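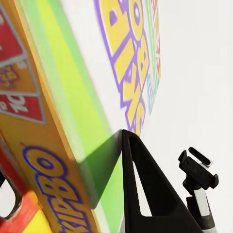 Ravinder Lavoie would have preferred to buy one arm this year and the second one next year. "We could learn on one and make our mistakes cheaper," Lavoie told the budget meeting, and two other members agreed.

The meeting decided otherwise. Brendico, the company which packs and ships games for small toy shops, will order a pair of robot arms with grippers from the supplier Pelletier before the end of the year. The decision was published on September 17, 2020, together with the first part of the equipment plan. The planning itself started in July.

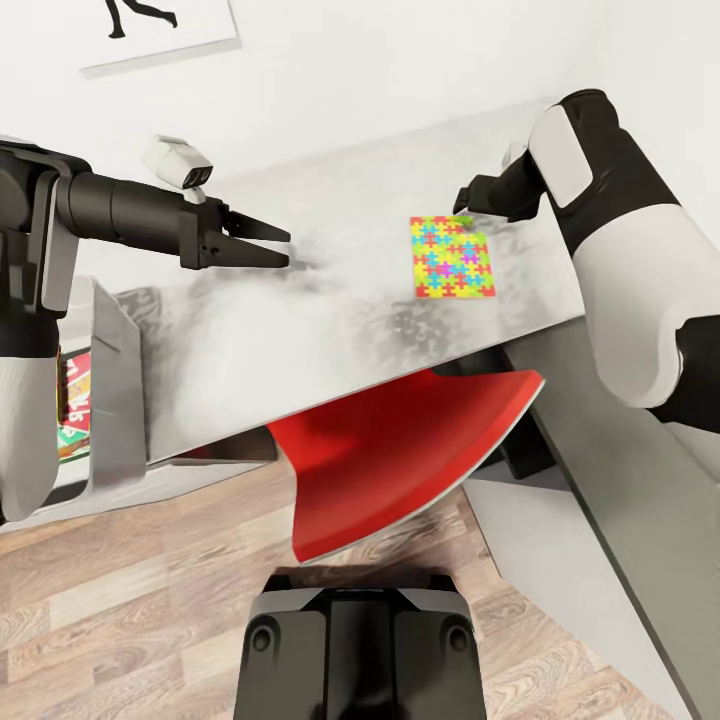
The largest question in the plan was the space, not the price of the arms. Brendico's packing room is narrow, and the floor must also carry a returns shelf and a walkway for the staff. The planners therefore worked in simulation first, with software from Troveo, and tried several positions for the table. In the layout they studied, the two arms reach over one white table from opposite sides, and a shelving unit stands close to its near left corner. Siham Masri, who prepared the figures, said that this position leaves the walkway free, but the returns shelf will have to be moved to the other wall.

The plan gives 2,000 euros for the table and the floor fixings, and 1,534 euros for the first set of spare gripper fingers. A training day costs 246 euros for each person. The price of the arms is still under discussion with Pelletier and was not published.
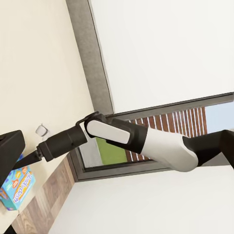 Delivery is also not fixed. Pelletier offers to bring both arms together, but Brendico asks for two dates, so that the electrical work can be finished between them. The maintenance contract will be given to Closisach, which already looks after the conveyor belts in the building - the contract is for one year and can be renewed.

Lavoie said he accepts the decision, but wants the training to be paid before the arms are ordered. Masri will present the final budget at the next meeting.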